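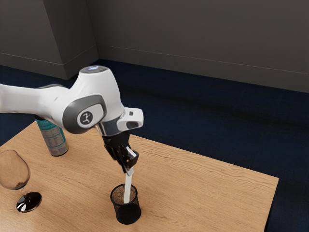

How long does it take to get a home robot arm to put a pen in a cup?

Two weekends for the arm, and then most of a winter for the cup.

Raltora Garage Robotics @raltora_garage
Thread, February 2023. Progress report on the desk-tidying cell, which as of tonight has tidied no desks.

For new arrivals: I'm building an arm cell in one half of a two-car garage. The car lives in the driveway now and has taken it well. The job is picking up a marker and putting it in a pen cup. My family can all do this already, some of them without being asked.

The software side is further along than the hardware side, in the way that a menu is further along than dinner. Everything gets tried in Rendus first. The garage gets whatever survives.

Rendus is a simulator, and it gives me a clean gray room with blue carpet. My garage has a water heater and a treadmill. I have started to prefer the room with no treadmill in it.

Task rules, as written on the whiteboard in August and never improved:
Marker goes in the cup.
Cup stays on the table.
Glass stays a glass.

The wine glass was my idea. I wanted something in the workspace with consequences. In simulation the consequence is a line in a log file. In the garage I use a plastic tumbler, because I know who I am.

Somebody asked why a mesh cup. It was the cup on my desk. I'd love to tell you there was a trade study. Mesh is also a rotten thing to model, so I managed to pick the hard one for free.

The mounting plate is on version 3. Version one was drilled from a mirror-image printout. Version two was drilled from the correct printout, held upside down. I have decided that version 3 is final and have thrown away the paper.

Fingertips next. The gripper comes from the factory with hard fingers that treat a marker like a wet bar of soap. I've been casting soft pads in muffin liners. The muffin liners are no longer used for muffins. This has been discussed at home. 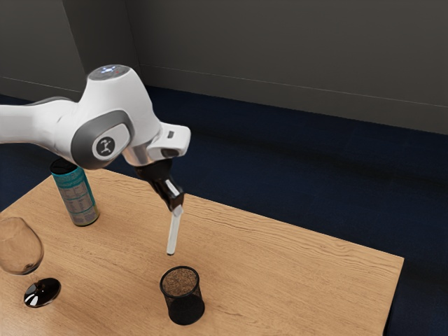
Issue 26

(That's the numbering from the old newsletter. I moved the whole thing over here and kept the count going so it would look like a plan.)

The part I underestimated is the last inch over the cup. Getting across the table is easy. Then you have a thin white stick pointing at a small round hole, and all the little errors you've been ignoring come home for the holidays.

My first approach was to come straight down, very slowly, on the theory that slow is careful. Slow just means you get to watch. It touched down on the rim, kept pushing, and walked the cup across the table like somebody helping an aunt to her car.

Second approach: stop above the rim, check the angle of the marker, correct, then go down. Much better. Also it now pauses over the cup as if it's trying to remember why it came into the room.

Numbers, for the people who only follow me for the numbers. I ran 102 attempts overnight in Rendus with the new pause in. 20 of them failed. I'm very happy with this, and I'd be less happy if it were my elevator.

Nearly every one of those failures was the same failure. The marker sat crooked in the fingers from the moment it was picked up, and everything afterward was the arm carefully delivering a crooked marker. I have worked in offices like this.

So the fix belongs at the pickup, and I spent two weeks tuning the wrong end. I'd like those weeks back. I'd settle for the muffin liners.

Hardware corner: the Pivex motor board arrived and it's a nice little board. The connector on it matches none of the connectors I own, and I own a coffee can of connectors. New connector is on order. So is a second coffee can.

The control program is called Từ, after the Vietnamese for "word," because it was meant to take one-word commands. It takes 26 of them. Eleven mean stop. I added them one at a time, each while shouting it.
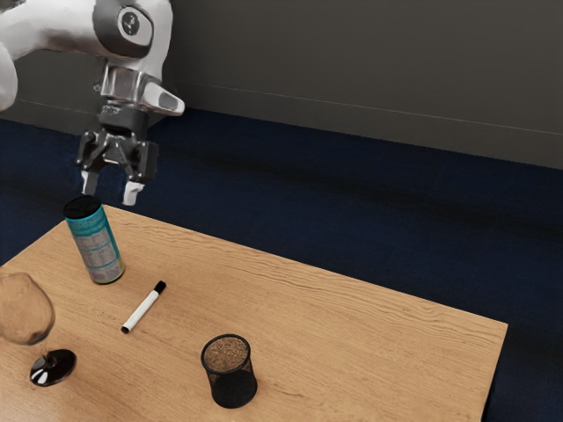 Over the can, marker lying in front.

The can is the second object on the list. It's taller than the marker, it's wider than the marker, and the pickup code was written by a person thinking only about markers. You can tell.

For a flat marker you come in low. For a can you'd better be well up before you move sideways. I've put in a clearance height for each object, kept in a text file, next to a comment from last fall that says "clean this up later." Hello from later.

A reply suggested going in from the side for the can. Good idea, and I've tried it on paper. From the side, the elbow wants to be where my water heater is. Rendus has no objection, so it'll be the best side grasp I never use.

Next up: straighten the grip at pickup, rerun the batch with the same starting positions, and finish the Pivex wiring when the connector shows up. If the wiring goes well I'll post it. If it doesn't, I'll post the smell.

To the person asking if they can have the plate drawing: sure, it's in the files link on my profile. Check which way up you're holding it.

Also the tumbler fell off the bench this afternoon. The arm was unplugged. That one was me.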